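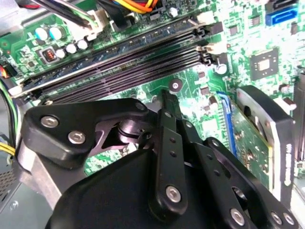 Handout 6, Gripper Selection
Catinca Coman, lab notes for February, with corrections by Mpho Motaung

The Mengal gripper comes with a sheet claiming 500 cycles without a missed grasp. I don't doubt it. Those were foam blocks on a flat table, and our bench task is a desktop PC with its side off.

So treat the number with suspicion. Inside a case the linkage needs room of its own, and the wrist camera sees a lot of gripper and less of the part you care about. Check how much of the view the plates take up before you blame the controller.

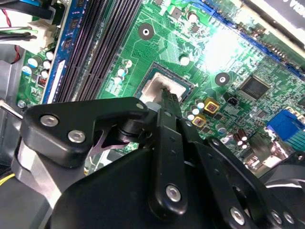

Fig. 2. Fingertips at the CPU socket, seen from the wrist camera.

Glare is the other thing the sheet leaves out. A washed-out patch on the board can hide an edge your detector wants. The Dokby controller lets you raise its confidence threshold, and last year's groups did, then reported fewer errors. They had fewer attempts too. Report both.

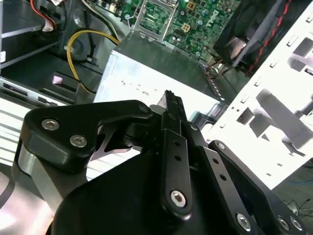 For the comparison with the Bollometti arm, run 10 approaches per target and log every one, including aborted ones. Don't average across targets. A power supply and a memory slot are different problems, and a mean of the 2 tells me very little.

Bring raw logs to the review.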